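Remari: Tablett und Teller

Der Ordner gehört zum Projekt Remari und behandelt das Geschirr auf dem Tisch. Gepflegt wird er von Kinga Jakab.

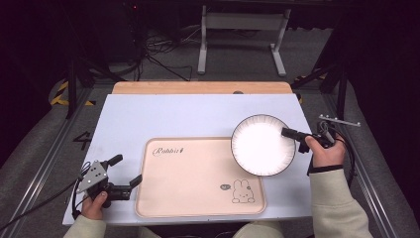
Tablett mit Hasenzeichnung, rechts oben der Teller mit braunem Rand.

Benennung: Wir schreiben immer "tablett" und "teller", klein und ohne Farbe. Die Aufschrift "Rabbit" kommt in das Feld text, genau so geschrieben.

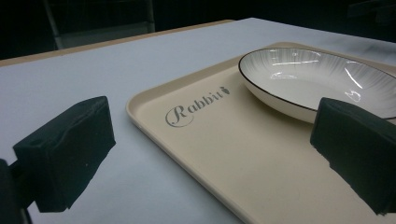
Wenn die Aufschrift nur teilweise lesbar ist, bleibt das Feld leer. Korrekturen bitte an Kristóf Szénási, am besten bis Freitag.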